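Home | Projects | Meetings | Downloads | Contact

Urnilholm Path Driving Group
Minutes of the September progress meeting

Start: 9:30 a.m.
Present: field team, labeling team, training team, one guest from the Sustari site
Minutes taken by: labeling team

1. Minutes of the previous meeting

Accepted with one change. Under item 4, "steering log" should read "speed log." The spare battery order carried over from that meeting has gone out and is closed.

2. State of the collection

The field team reported 3,622 clips in the store, all driven by hand with the remote. Of these, 98 have been set aside because the steering commands and the video do not line up. The offset is different from clip to clip, so a fixed correction will not work. The training team asked that the clips be kept in a separate folder and not deleted. Agreed.

Most clips so far are straight driving on gravel. Curves, gates and places where two paths meet are short. The training team said the current model holds the middle of a straight path well enough in replay but drifts toward the verge on bends, and it has seen few examples of a driver bringing the robot back from the edge.

The field team will record recovery runs: start with one wheel near the grass, then steer back to the middle at normal walking speed. The part where the operator drives toward the edge has to be marked so it can be left out of training. There was some discussion of whether to mark it by a button on the remote or afterward in the labeling tool. The button was preferred. If the operator forgets, the clip goes to labeling with a note.

3. Labeling

The labeling team has moved to the Imen tool for all new clips. Old labels were converted over the summer. In 19 clips the path outline came across shifted and will be redone by hand.

A question came up on what counts as the edge of the path. Two people labeling the same clip often disagree where weeds have grown into the gravel. After some back and forth, the following was agreed:

- The edge is the line where gravel stops being the main surface.
- Single tufts inside that line are ignored.
- If the edge cannot be placed, the labeler marks that stretch "unsure" and moves on.
- Fence rails and posts are labeled separately and never used as a stand-in for the edge.

The written guide will be changed to match. Clips labeled before today are left alone unless the training team finds a problem with them.

4. Training run

The last run used the Xie settings without changes. Results on the held-out paths were a little better than the run before on straights and the same on bends. The team wants to split the held-out set by path, so that no path appears in both training and testing. At present two paths do. This will make the numbers look worse at first and the team asked that the next report say so clearly.

The guest from Sustari asked if their clips could be added. Their camera sits lower and sees less of the ground ahead. Agreed to take 15 clips as a trial and keep them out of the main set until the training team has looked at them.

5. Camera view and sample clip

The group looked at a still from the gravel straight with the fence rails on both sides. 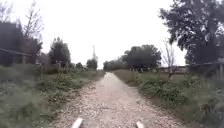

Fig. 1. Gravel straight, overcast sky. Parts of the robot show at the bottom edge.

Comments on the sample:

Two pale parts of the robot's body are in view at the bottom. The training team does not want them cropped out, but asked for a fixed mask over them so the model does not learn from them. The field team will draw the mask once and check it whenever the camera is taken off and put back.

The picture is soft, most of all toward the lower corners, where the grass is streaked. The field team will clean the lens and check the focus ring before the next outing, then try a shorter exposure. If neither helps, the matter comes back to this meeting.

The light is flat, with no sun in the sky. The training team asked for the same straight in low sun, with tree shadows across the gravel if possible. An early start, 7:00 a.m. or so, was suggested for this.

6. Actions

Field team: recovery runs on bends; mask for body parts; lens and exposure check; early morning runs.
Labeling team: update edge rule in the guide; redo the shifted outlines.
Training team: split held-out set by path; review the Sustari trial clips.

7. Other business

The storage drive in the van is over half full. Field team to copy it across before the next outing.

Meeting closed at 10:50 a.m. Next meeting in October, same room.

Last updated: September

Contact the group | Copyright Urnilholm Path Driving Group | Back to top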